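Raili Kemppainen had been running the repair counter at Pelkonen for years on paper slips before she moved everything over to Hitadport in July, and she still laughs (quite kindly) at how long she put it off. "I had 344 open jobs in a drawer," she tells me over a second coffee, "and I knew where every one of them was, or I told myself I did!" 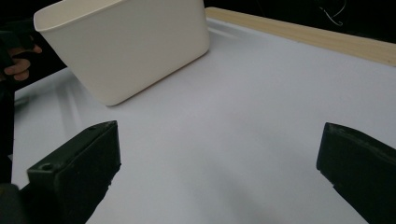

A white plastic bin, tilted over the table.

What won her over was the search box. "You type half a surname and up comes the ticket, the parts, the lot. My old drawer never did that for me, bless it." She would still like the labels to print a bit larger, and she has written to them twice to say so.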